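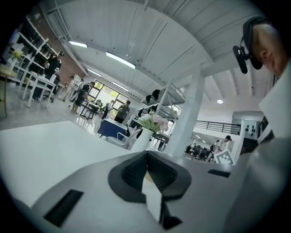
flowers on the work table, pink and white ones

Cut flowers at work, how do you make them last??

dsalazar_desk
Posted November 2021

ok so somehow I am now the flower person at our office. Budget is 80 dollars a month, which sounds like a lot until you price a bouquet. First bunch died in four days. Second bunch made it to six but the water smelled so bad people moved seats. Big open room, lots of light, white tables, heat on all day.

What I do now: take off the plastic, put in vase, fill with tap water, dump in the little packet. Thats it. What am I missing

Danilo

mbyap
Re: Cut flowers at work

Are you cutting the stems? You didn't say you cut the stems. Cut the stems. An inch off, at a slant, with something sharp. Kitchen scissors crush them. And strip every leaf that would sit under the water, that's your smell right there.

Also wash the vase. With soap. I worked nine years in a flower shop and the number of people who rinse and call it good, ugh.

Maribeth

kfh_garden
Re: Cut flowers at work

The slant thing is a myth, sort of. Straight cut drinks fine. Slant only helps if the stem ends are sitting flat on the bottom of the vase. What matters is fresh cut + clean water, every two days. I do straight cuts on everything and my tulips go a week easy.

Agree on the leaves.

mbyap
Re: Cut flowers at work

they DO sit flat on the bottom, that's how most people put flowers in a vase. So slant.

kfh_garden
Re: Cut flowers at work

Fine, slant. Still a myth that it drinks more.

abbasi_d
Re: Cut flowers at work

Which direction do your windows face? Heat and sun kill cut flowers faster than anything. We had ours by the south windows at the old place, same complaint as you. Moved them to a shelf by the coat hooks and got three more days out of the same bunch from the same store. Away from fruit too. If there's a fruit bowl in the kitchen don't park the vase next to it overnight, bananas especially. They put off a gas that ages the flowers.

dsalazar_desk
Re: Cut flowers at work

windows on two sides. there IS a fruit bowl. I have been putting them right next to it every night becuase that's where the sink is. great

So fridge overnight? We have a big one, mostly people's lunches

abbasi_d
Re: Cut flowers at work

Fridge is good if no fruit or veg in it. Lunches = apples. So probably no. Coolest corner you have, off the heater, done.

joseph_k
Re: Cut flowers at work

Contrary view, sorry. 80 a month on cut flowers is money in the trash. Buy plants. One peace lily, one pothos, maybe a snake plant, you spend the first month's 80 and then you have ten or eleven months of nothing to buy except a bag of soil. I did this at Drillgate when I was running the front office there, got the plants in September, and they outlived my job. Somebody sent me a picture of the pothos last spring and it was halfway across a filing cabinet.

mbyap
Re: Cut flowers at work

Plants aren't the same thing and you know it. People smell flowers. Nobody ever leaned over a snake plant

joseph_k
Re: Cut flowers at work

Some people would like to NOT smell flowers. We had a guy who couldn't sit in the room with lilies. Headaches, eyes streaming, the whole deal. Ask before you buy anything with a strong scent. That goes double for a shared room where folks can't shut a door.

dsalazar_desk
Re: Cut flowers at work

good point, didn't ask. Will ask. Boss wants flowers though, clients come through, plants already discussed and lost that one

kfh_garden
Re: Cut flowers at work

Then pick flowers that last. Rough order from my own kitchen counter, your mileage etc:

Carnations, two weeks, sometimes longer. People are snobs about them. The ruffly pale ones look great bunched tight.
Alstroemeria, nearly as long. Cheap. No smell at all, so your headache guy is ok.
Mums, long, a little dull
Roses, five to seven days and that's if the store didn't already sit on them
Tulips, a week, they keep growing in the vase and flop around. I like it, some don't
Hydrangea, a gamble. Can go from perfect to wilted over lunch

King-fai

mbyap
Re: Cut flowers at work

Hydrangea you can bring back. Recut, then dunk the whole head in cool water for half an hour. Works more often than not. Don't do it with roses, you'll spot the petals.

And on roses, squeeze the base of the bloom in the store, gently. Firm = fresh. Squishy = been there a while. Nobody will yell at you.

dsalazar_desk
Re: Cut flowers at work

alstromeria (sp?) sounds like the winner. where are you all buying. I've been going to the grocery on the corner and its 20 something a bunch

abbasi_d
Re: Cut flowers at work

Wholesale if they let you in. Padilla does walk-ins early, before 8, cash or card. You buy by the bundle, one kind per bundle, no mixing, and you do your own arranging. I got enough for two vases plus greens for less than one fancy bouquet.

joseph_k
Re: Cut flowers at work

Padilla wouldn't sell to me without a business account. Got sent away with a form.

abbasi_d
Re: Cut flowers at work

huh. Never been asked. Maybe depends who's at the desk. He's buying for an office anyway so he has one.

mbyap
Re: Cut flowers at work

Skip the subscription services btw. Oker quoted a friend of mine 250 a month for one arrangement a week, and they keep the vase. Shorter stems than the photos too.

kfh_garden
Re: Cut flowers at work

We had Oker for a year at my wife's clinic and they were fine. Showed up on time, took the old ones away, washed everything. If you count somebody's hours messing with buckets 250 isn't nuts. But over his budget so whatever

dsalazar_desk
Re: Cut flowers at work

yeah way over. ok what about the packets, the flower food. Do they do anything? And is the penny / aspirin / soda stuff real

mbyap
Re: Cut flowers at work

Packet: yes, use it. But MEASURE. One small packet is usually for a pint or a quart, it says on the back, and people dump it in a huge vase and then it's too weak to do much except feed the bacteria. When you change the water you need new food. Buy a tub, we used Sillitz at the shop and a tub lasts forever.

Penny no. Aspirin no. Sugar alone is worse than nothing. Lemon-lime soda with a few drops of bleach sort of works, in a pinch, clear vase only gets sticky so wipe it.

kfh_garden
Re: Cut flowers at work

I skip food entirely and change water daily. Same result.

mbyap
Re: Cut flowers at work

Same result for you at home. He's at an office, who's changing it on the weekend?

kfh_garden
Re: Cut flowers at work

ok that's fair

joseph_k
Re: Cut flowers at work

While we're on vases. Opaque is your friend, hides murky water and the stems. But check the level with a finger, you can't see it drop, and a fresh bunch drinks a ton the first day. Narrow neck if you don't want to arrange. Wide neck, do a grid of clear tape across the top and poke the stems through.

dsalazar_desk
Re: Cut flowers at work

tape grid, nice, stealing that. The one we've got is white so I guess I've just been letting it run dry lol

Plan then: early run to Padilla, alstroemeria + some greens, scrub vase, cut slanted (sorry king-fai), strip leaves, real flower food, away from the bananas. Will report back

abbasi_d
Re: Cut flowers at work

Bring a bucket with a couple inches of water for the drive. And paper towels

joseph_k
Re: Cut flowers at work

And price a pothos while you're out.

mbyap
Re: Cut flowers at work

Krishnamoorthy let it go

dsalazar_desk
Re: Cut flowers at work

day 9 update, still good!! two of the pink ones dropped petals, rest are fine. Didn't need the form at Padilla, guy just asked for the company name. Changed water every other day. One person says the greens smell like cat pee, anyone know which greens do that

mbyap
Re: Cut flowers at work

Boxwood. Get ruscus next time.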